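Fluffy towels: fold in thirds or roll?
Household & Laundry board
8 replies · 191 views

marlow_k
We bought a set of thick towels in May, the Rarnlow ones, and I can't get them to stack. My old towels were thin and I folded them in half, in half again, and put them on the shelf. With these the pile is so deep that the third fold springs back open, and four of them fill a shelf that used to hold nine. The shelf is 12 inches deep. I don't want to buy a new cabinet. Do you fold in thirds, or roll, or something else?

3 likes · Share

denimandtwine
Thirds. Lay it flat, fold one long side over to the middle, fold the other long side on top, then fold the strip in half and in half again. Put the folded edge toward the front of the shelf. Half and half again always gives you a fat corner on a thick towel.

5 likes · Share

Ladi Tijani
I roll. A rolled towel doesn't spring open if you fold it in half the long way first and roll it tight from the short end. They go in a basket on the floor and the shelf is free for sheets.

2 likes · Share

denimandtwine
Rolling takes up more room, though. You get gaps between the rolls. On a 12 inch shelf you would lose space.

1 like · Share

Ladi Tijani
I said a basket, not a shelf. In a basket it works fine. I have had the same Irholm basket for years and it holds six bath towels.

Share

marlow_k
No floor space, the door opens that way. I'll try thirds tonight.

Share

pats_linen_closet
Before you fold at all, get it flat. Most of the trouble with a plush towel is that it comes out of the dryer with one side pulled shorter than the other, and then no fold lines up. Two people is best. Each of you takes an edge, pull until it is straight, lay it down, and smooth from the middle out. Use a table and not the bed. A bed gives under your hands and the towel bunches up again.

If it has a hanging loop, decide where the loop goes before you start. I put mine on the inside of the first fold so it doesn't catch on the next towel in the stack.

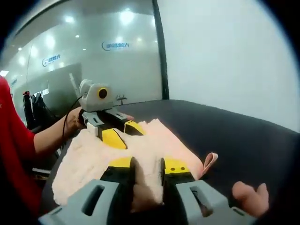 ovenmitt77
I disagree about the loop. Leave it on the outside at the back. Then you can find it with one finger and hang the towel up without unfolding the whole thing and hunting for it. We use the loops every day. If you only hang towels over a bar I guess it makes no difference.

4 likes · Share

pats_linen_closet
We hang ours over a bar, so that is probably why we do it differently. On the pale pink one the loop is fairly small and it still snagged the towel above it twice.

Share

denimandtwine
Two people for a towel is a lot of work. I do ours alone. Hold it by the corners of one short end, let it hang, snap it once, and lay it down starting with the bottom edge. For a bath sheet I would want help, but not for a regular towel.

2 likes · Share

marlow_k
Did thirds on the kitchen table with my son holding the other end. It is better. Six on the shelf now, up from four. The stack leans a little to the left but it stays put. I also noticed two of the towels are an inch narrower than the others, so I don't think I will ever get a perfectly even front edge.

6 likes · Share

ovenmitt77
Put the narrow ones at the top. And skip the fabric softener, it made our Florness towels slick and the stack slid every time someone took one from the middle.

1 like · Share

marlow_k
I don't use softener. Will move the narrow ones up on Wednesday when the rest of the wash is done. Hand towels are next and I already know those won't go in thirds.

Share

Ladi Tijani
Roll the hand towels.

7 likes · Share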